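Notizen Vortrag Tischdecken / Geschirr in der Gemeinschaftsküche
Fassung April, bitte nicht weitergeben, noch nicht Korrektur gelesen

Einstieg: kurz begrüßen, Dank an Kerubo Nyaga fürs Einladen. Wasserglas!! Letztes Mal vergessen.

Frage ans Publikum: Wer hat zu Hause mehr als ein Service? Hände hoch. Kurz warten, nicht gleich weiterreden.

Dann Haus Clekwood. Mittagstisch, bis zu 56 Leute, eine Küche, zwei Schränke. Geschirr aus Spenden, aus Haushaltsauflösungen, von überall. Alles durcheinander. Decken hat ewig gedauert, ständig wurde gesucht. Hier ruhig die Geschichte mit den Suppentellern bringen (nur wenn Zeit).

Punkt 1 – Aussortieren
- Angeschlagenes raus, sofort, keine Diskussion
- Einzelstücke mit Muster: eigene Kiste, Flohmarkt
- Goldrand raus, wegen Mikrowelle
- Witold Sowa hatte Einwände wegen der Rosenteller. Haben jetzt ein Fach für sich. Lacher, weiter

Punkt 2 – Zwei Farben, Schluss
Weiß für flach, eine helle Farbe für Schüsseln und Schalen. Man sieht beim Decken aus dem Augenwinkel, was fehlt. Beim Abräumen auch, Stapel sortieren sich fast von selbst. Gegenargument kommt sicher: langweilig. Antwort: Farbe kommt übers Essen und die Servietten. Rote Bete auf Weiß!

Budget nur auf Nachfrage. 3340 Euro fürs ganze Jahr, Töpfe und Spülmaschinenkörbe mit drin. Geschirr war der kleinere Teil. Genaue Aufstelung hat Atieno Owino.

Punkt 3 – Decken
- Tisch abwischen, trocknen lassen, dann erst los
- zuerst alle Teller, einmal rum
- dann Schüsseln, nochmal rum
- Besteck zuletzt, sonst wandert es
- nicht stapelweise auf dem Tisch abstellen, Wagen nehmen
Langsam sprechen hier, wird oft mitgeschrieben.

Folien: weißer Tisch, Teller weiß, Schüssel mintgrün

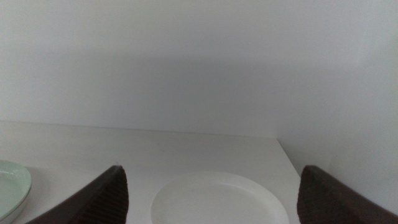
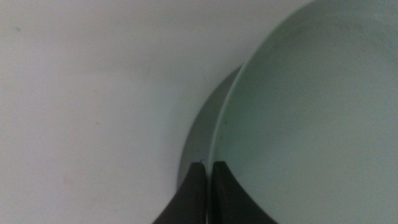

Weiter mit hellen Tischen allgemein. Weiß auf Weiß ist Geschmackssache, weiß ich. Bei schlechter Beleuchtung verschwindet der Tellerrand, für Leute mit Sehschwäche echt ein Problem. Nafula Laizer hat das in der Runde angesprochen, hatte recht. Lösung bei uns: Platzset drunter, dunkelblau, abwaschbar. Gilt nicht für alle Plätze, wer will, holt sich eins vom Wagen. Muster rumgeben (Tasche, Seitenfach).

Punkt 4 – Wegräumen
Schüsseln unten, Teller auf Griffhöhe. Nicht zu hohe Stapel, sonst hebt keiner den untersten raus und es werden immer diesselben oben benutzt. Frisch Gespültes nach unten! Filz zwischen die Schalen mit Glasur, Küchenpapier tuts auch.

Falls Frage nach Bezugsquelle: keine Werbung machen, Liste liegt hinten am Ausgang. Falls Frage nach Kunststoff: an Nassoro Okoth weitergeben, der hat das für die Kindergruppe durchprobiert.

Übung am Schluss, wenn vor 16 Uhr fertig: zwei Gruppen, gleicher Tisch, einmal bunt, einmal zweifarbig. Stoppuhr am Handy. Danach alle zusammen abräumen und Wagen zurück in die Küche, die brauchen den für abends.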